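Home | Kitchen | Workshop | Cleaning | Backstage

August
By Omolara Edet

Feeding a band before a show is mostly a matter of timing. Singers want to eat early and lightly, and drummers will eat whenever there's food. Put the main meal out two hours before doors and keep snacks going until the first song.

Label every tray with a strip of masking tape and write the contents in marker. It peels off clean, even after a long day.

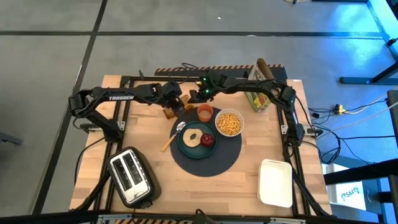 Bread dries out fast under dressing room lights. Slice it as people ask for it, and keep the rest wrapped in a clean dish towel. A bagel half on a dark green plate is plenty for a singer an hour before going on - save the other half for later. Keep dairy off the early table if the singers ask.

Fill a 12-cup urn with hot water, leave honey and lemon next to it, and refill at soundcheck. At Dondcombe we went through 6 lemons on a Thursday night.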